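Household and Shop-Floor Chores: Frequently Asked Questions

Maintained by the manipulation group at Studora. Last revised in April.

Can a machine do household chores yet?

Some of them, under conditions. Floor vacuuming has been a commodity for years. Picking rigid objects off a flat surface and placing them in an open bin works well in most rooms. Folding mixed laundry, loading a dishwasher someone else has half filled, and wiping around objects without moving them are still unreliable.

What do you count as "done"?

The object is in its target location, nothing else has been displaced by more than a hand's width, and no person touched anything during the attempt. A task passes when it meets that standard in 69 of 75 attempts. Dehua Lei wrote the protocol, and we have not relaxed it.

Why are thin objects harder than large ones?

A mug tolerates a positioning error of a centimeter. A chopstick does not. Thin sticks also lean on each other, so pulling one moves the rest, and depth sensing on dark, narrow rods is poor. Grip force is a second problem: too little and the stick rotates between the fingers, too much and it snaps sideways out of the grasp.

What does the training data look like?

Most of it comes from people doing the chore with hand-held grippers in ordinary homes. Our current set for sorting and placing small items has 1,753 demonstrations. A typical one uses whatever the home has: a light pink plastic caddy with a divider, chopsticks and thin black rods standing in it, on top of a plaid bedsheet. The ridged finger pads matter more than the finger shape for this kind of item. 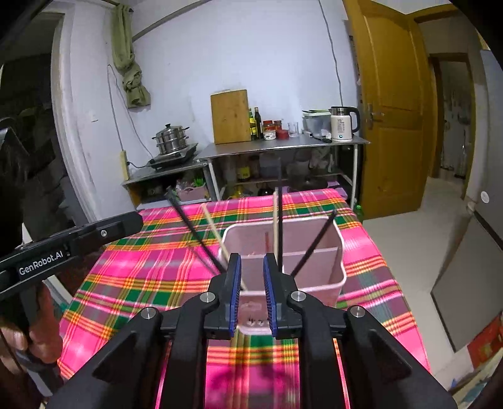
Does the surface make a difference?

Yes. A mattress gives under load, so a light container can tip when a stick catches its rim. Patterned fabric also degrades segmentation. Success on bedding runs 15 points below success on a bare tabletop with the same objects.

Is a shop floor easier than a home?

Usually. Parts arrive in known trays, lighting is fixed, and the work can be redesigned around the machine. Ville Savolainen's team at Festisier runs kitting cells that pick from divided trays all shift. Flexible parts - cable, gaskets, film - remain mostly manual there too.

How fast is it?

Slow. Our test arm needs 30 seconds to move one stick between compartments, including a regrasp. A person does it without looking.

Can I buy a system that does this?

Not from us. We publish test results and do not sell hardware.

How do I submit a chore for testing?

Write to Anwara Sivakumar with the task, the objects involved and the end state you expect. Leave out any chore that involves heat, blades or pets. We do not test those at present.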